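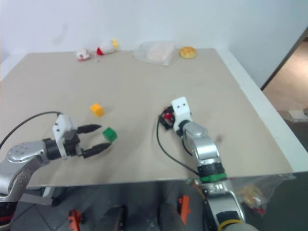

How do I sort out a play table that has turned into a larder?

Asked Saturday, January 24, 2026 in Home > Tidying and Storage

We have a square beige table against the wall which was bought, after much debate, as a place for building blocks. It is a good table. It has since become the place where everything in the house goes to retire. There are a couple of small blocks on it, a plush toy, another toy lying on its side, and then, along the back by the wall, baked goods. One bun is just sitting there with its cracked golden top on show, like an ornament. Next to it is something beige in a clear bag that I believe to be bread. There's another bag hanging below the table on the right, and I have stopped asking questions about that one.

What I'd like to know:

1. Is there a sensible way to keep blocks and food apart when the kitchen is too small to take the food back?

2. The blocks slide about on the bare top. Would a cloth help, or do you just get crumbs in the cloth?

3. How many blocks is a reasonable number? We own 1,184 according to the child, who counted them over a wet half-term and won't be argued with. Most live in a Fodex tub under the stairs and come out a handful at a time.

Budget is small. Patience is smaller.

Answer 1 (accepted, 149 votes)

Food first. Get one bread bin with a lid and put it anywhere that isn't the table. Top of the fridge, windowsill, a shelf in the hall if you must. We have a Plasum one that looks like a filing box and it has done us fine since June. As long as the back edge of the table is free, somebody will put a bun on it, so stand something there on purpose. A row of soft toys works, you already have the start of one.

On the cloth - yes, but use a plain pale one, and don't bother ironing it. Blocks stand up perfectly well on a few creases, and you can find the small ones against white far more easily than against beige. My lot build on an old cot sheet. When they've finished, you pick up the four corners and tip everything into the tub, then shake the sheet out of the back door. The crumbs go to the birds.

If you want to make a start this afternoon, lay the cloth and put out one block of each colour you've got, well spaced. Green in the middle, red and yellow further off, whatever you like. It looks so tidy that people are ashamed to put a sandwich down on it. The effect lasts until tea. 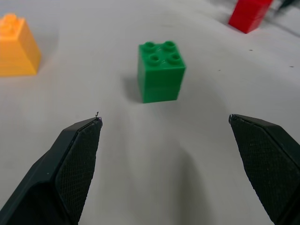
A reply under this answer said the sheet trick is fine until a block goes missing in the flower bed, and that a pillowcase is better as you can turn it inside out over the tub. Fair point, although a pillowcase won't cover much of a table.

Answer 2 (12 votes)

Screw a shelf to the wall above the table and put the food on that. I did mine with a Drillo and two brackets from the Altıntaş shop on our high street. Check for pipes. I did not check for pipes.

On numbers, some 176 out at once is our limit, the rest stay in the tub. Past that they end up in the hoover.

Answer 3 (0 votes)

1,000 blocks is too many for anyone. Also what sort of bun is it

Comment from the asker: Thanks all. Sheet found, bread bin ordered. The bun is still there. It has been given a name and I'm told it can't be moved.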